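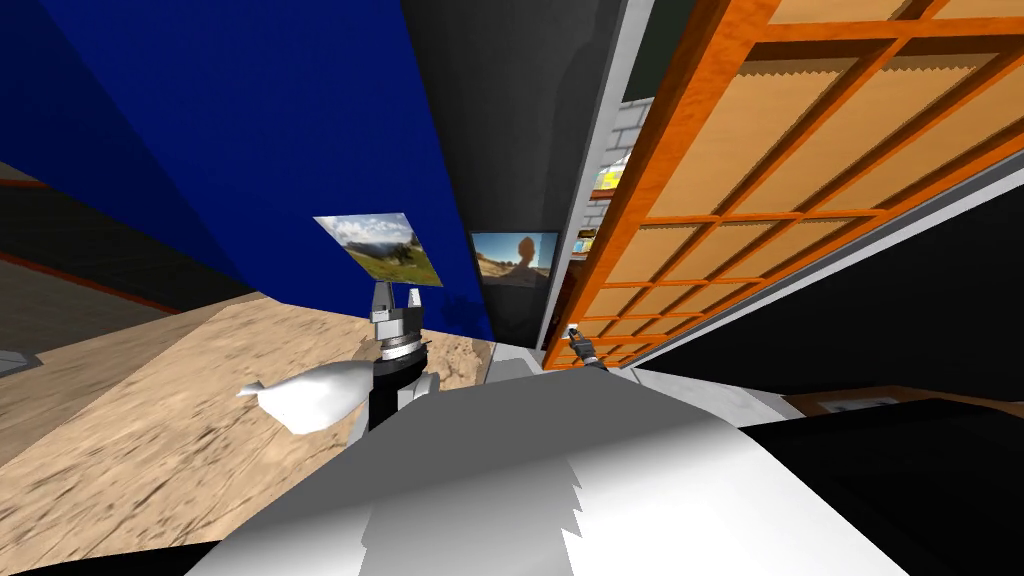 # Skunell household scene pack, used for collecting teleop demos

We ran the Skunell simulator with its household scene pack for most of January. The job was to record examples for a two-arm mobile robot policy: go to a shelf, pick something up, put it on another surface. Kimie Kubo and I did nearly all of the driving. Kaede Matsuda ran the training and told us which episodes were no good.

We kept 1563 episodes out of 3563 recorded. That looks like a bad ratio, and part of it is our fault, as explained further down.

## Setup

Installation took one morning. The scene pack is a separate download and has to sit in the same folder as the simulator or it won't load. The manual gets this wrong. It tells you to set a path in the config file, and the config file ignores it.

We drove with a pair of Padico hand controllers. Mapping them to the two arms is simple. Mapping the base is less simple, and we ended up putting base motion on the left thumbstick only and turning off the default mode, which blends base and arm motion together. If you are new to this, turn it off on the first day.

## The rooms

The rooms are the best part. They have strong wall colors, brick, pictures on the walls, sandy floors and large slatted shelving in bright orange. The textures vary a lot from one surface to the next, and Kaede was happy about that. The pack we used before, from Panero, had plain gray rooms, and policies trained on it got confused by anything with a pattern.

Lattice shelving is hard on the operator. From the robot's head view you are often looking at it on a steep diagonal, and it is difficult to judge how far the gripper is from a slat. Kimie got good at it after a week. I never did, and most of my discarded episodes are shelf collisions.

## Head camera

The view includes the robot's own body along the bottom, and it can take up a good part of the picture. You can tilt the head up to see less of it, but then you lose the area close to the base, where a lot of the placing happens. We settled on one tilt setting and kept it for every episode. Changing it partway through gives you a mixed set, and we had already thrown out one batch of 100 for that.

The other problem is roll. When the base turns quickly the view can end up tilted, so that walls and shelves lean. The setting that levels it is called "horizon hold" and it is off by default. We found it late.

## Recording

Start and stop are on one button, which is fine. There is no way to mark an episode as failed while you are still in it. You have to finish, open the list and delete it by number. With two people driving, this caused mistakes. We started writing the bad numbers on paper.

Playback is good. You can step through joint positions and camera view together, and Kaede used it to find episodes where one arm never moved. There were plenty of those. When the task only needs one hand, people forget about the other, and it hangs in view doing nothing.

Export to the Ichikawa format worked the first time. Files are large, so leave space.

## Problems

- Crashed 7 times, always when switching rooms
- Small objects sometimes sink into shelf boards after a reset
- Gripper contact sounds are missing, so grasping is by eye only
- Support answered one of our two emails

## Would we use it again

Yes, for the rooms. We would write our own recorder and use theirs only for playback. Kimie has a draft of that running now and it marks failures from the controller.

Rating: 4 out of 5 for the scenes, 2 out of 5 for the recording tool.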